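Guides > Care and Storage > Small Accessories

Print this page | E-mail this page

Sorting Mixed Jewellery Before Storage

Jewellery kept together in one container wears faster than jewellery kept apart. Harder metals and cut stones mark softer surfaces, fine chains knot, and elastic cord perishes when it is left under tension. The method below deals with a single drawer or box of everyday pieces. It does not apply to valuable or antique items, which should be assessed individually.

What you need

A table with a pale cloth on it, a shallow box with an open top, a soft dry cloth, a set of small lidded pots and several resealable bags. A compartment tray is useful but not required. Clear trays of the Kakton type are adequate, provided that the longest compartment will take a bracelet laid out without folding.

1. Empty the drawer into the box. Tip it slowly, with the box standing well in from the table edge. Shake out any lining paper over the cloth.

2. Group by material. Silver-coloured metal goes at the back of the box, beads to one side, and straps or bands of rubber, leather or fabric between them. Leave a gap between groups wide enough for two fingers.
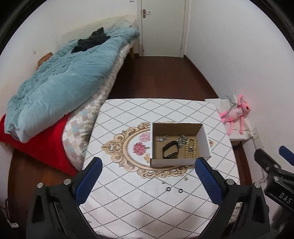 Rings, single earrings and loose findings are dealt with separately from the larger pieces. They slip under chains and are easily thrown out with dust and fluff. Take them out of the box and set them on the cloth in front of it, with gold-toned pieces in one place and black rings in another, side by side. A printed cloth will serve, although a small gold-toned piece set down near a beige scroll border is harder to find again than one on plain white. Transfer each kind to its own lidded pot before going on.

3. Separate the tangled heap. Work from the outside and open every clasp first. Do not pull. A knot that will not loosen can be eased with a blunt needle on a flat surface.

4. Wipe each piece with the dry cloth. Silver that has dulled may be polished at this stage, but plated items should only be wiped, as polish removes the plating.

5. Lay bead bracelets in an open loop. Elastic should never be stored stretched round a card or tube.

6. Bag the silver. Press out the air and put no more than one chain in each bag, with the clasp left outside the seal - this prevents most knots.

7. Remove watches to a separate place, away from magnets and speakers.

A box of 80 pieces takes 30 minutes. Repeat the sort every May, or whenever the drawer no longer closes freely.

Last revised October 17, 2019

Comments (3)

Sosbridge: Does step 6 hold for very fine chain? Mine still knots at the clasp end.

Dralari: Thread it through a drinking straw and fasten the clasp outside. Works for anything up to necklace length.

Cárdenas: I would add a strip of anti-tarnish paper to each bag. Change it when it goes dark.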